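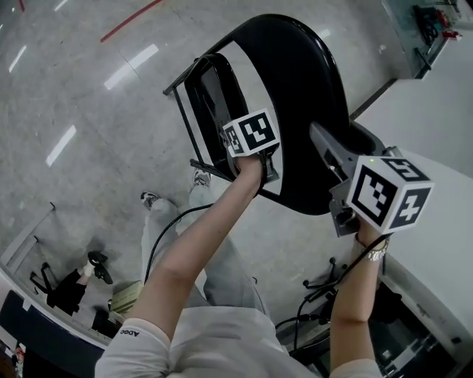 The Tavora T2 is a paired handheld gripper kit for recording two-handed manipulation examples without a robot on site. The operator works directly on the object, and the trajectory of each hand is reconstructed afterward from the printed markers and the on-board camera. Each gripper carries a white marker cube with a different pattern on each face, so that at least one face stays readable through most wrist rotations. Lifting and tilting a chair is a typical whole-object task: one hand at the front edge of the seat, the other gripper angled up toward the seat edge and backrest, both cubes facing outward. Cables leave each gripper on the operator's side and should be routed along the forearm or the leg, with enough slack for a full reach overhead.

What the kit records

Each episode is stored as one folder with two video streams, two pose tracks, finger opening for each hand and a shared clock. Episodes shorter than 14 seconds are kept but flagged, as they are often false starts. Internal storage holds 400 episodes at default settings. Files export directly to the Laltidum training format – no conversion step is needed – or as plain video with a table of poses.

Fingers and pads

The standard fingers are dark gray and splay in a V. The contact face has a fine black honeycomb-like texture inside a thick dark rim. Pads are a wear part. Inspect the texture before each session and replace both pads of a pair together; mixing old and new pads shifts the zero position of the opening sensor.

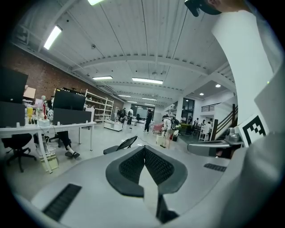

Recording space

The T2 does not need a studio. Open-plan rooms with other people in them are acceptable, and some background variety is useful for training. Avoid direct sun on the marker faces. Run the room calibration once per location and again if the ceiling lighting changes.

Specifications

Grippers per kit: 2
Finger opening, maximum: 170 mm
Pose output: position and orientation, per hand
Connection: cable, one per gripper
Spare pads included: 2 pairs

Ordering

Kits ship from Lurbridge. The Stanciu bench stand and the padded carrying case are sold separately. Lead time is 29 working days – spare pads and cables ship from stock. Orders received by noon on Thursday are processed the same week.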